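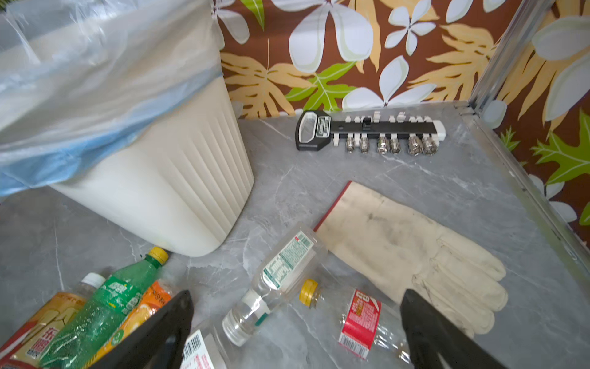

Corner by the flowered wallpaper: bin, socket rail, work glove. See item 3.

11 Dec 2019
By the minutes secretary, Skitstead shared workshop

Started a bit after 7. Enough for a vote. October minutes taken as read, one correction, the word "compresser" fixed in two places. Agenda was pinned by the door, same as always.

1. Heating
Still waiting on Irnent for the part. They said end of the month, then said they'd call, then no call. Agreed to phone them again Friday and if no answer get a price from someone else. Space heater stays unplugged overnight. Somebody asked if we could run it low. No. Discussed last winter, not going over it again.

2. Money
Paid out 132 on blades, sandpaper and bin bags since last meeting. Balance is 1708 before the December rent. Request for 400 toward a used drill press from Saarela, long talk about it. For: the old one wobbles and the belt slips. Against: where would it go. Agreed in principle, someone to measure the space by the back door first, then we vote in January. Receipts to go in the tin please, not on the windowsill.

3. Tools on the floor
Longest item of the night. Socket rail on the floor by the back wall, glove lying out as well. General feeling is that things get put down there mid job and then it's time to go home. Points made:
- bottom row of the rail has six chrome sockets on it, top row of clips has none. No agreement on whether the top row was ever filled. One member thought that rail came with only one row of sockets, another was sure there were more and that they went out with the trailer job. To be checked against the old tool list, if we can find the old tool list
- anyone with loose sockets at home or in a coat pocket or in the car, bring them in, no questions
- rails to hang up, not lie flat. Hooks needed. We have hooks somewhere, in the paint cupboard probaly
- sockets go back smallest at the left, bigger to the right, like they are now. Please keep it like that
- gloves: the cream one with the red edge on the cuff has dark marks all over the palm and fingers. Suggestion to throw it out. Objection, plenty of wear left in it. Left it that dirty gloves go in the crate under the bench and pairs get clipped together. Does anyone have the other one

Proposal for a painted line on the floor, nothing to be left past it. Voted down, the gray marble-patterned floor is the one thing in that room that looks decent. Tape suggested instead. Tape leaves glue. Dropped.

4. Bin
Ribbed cream bin stays in the corner where it is. Bag to be folded well over the rim so it doesn't slide in when somthing heavy is dropped. Metal offcuts do NOT go in the bag, they go in the bucket outside. Oily rags in the lidded can, this is in the rules already. Whoever fills it empties it. Spare bags on the shelf over the sink.

5. Wallpaper
Raised again. Brown with the big pale flowers and the lime green leaves. Some want it painted over in spring, some like it. Landlord would have to be asked either way. One offer of leftover white paint, two cans, age unknown. Show of hands, tied. Carried over.

6. Briltidance
They'd like the front room for rehearsals two evenings a week. Fine as long as no grinding on those nights and they bring their own speaker. Need an answer about insurance before we say yes in writing. Key to be signed for.

7. Any other business
- Extension cord with the cracked plug, cut the plug off so it can't be used. Done during the meeting
- Sweeping rota is up, three gaps in it, please fill in
- Around 40 minutes lost last month looking for the tape measure. It has a nail now. Use the nail
- Kettle, descale

To do
Phone Irnent (Fri)
Measure by back door for drill press
Find hooks, hang socket rail
Old tool list, check sockets
Insurance question to Briltidance
Ask landlord about wallpaper, both answers

Next meeting second week of January, same time, bring a chair if you can as we are short. Closed 8:50.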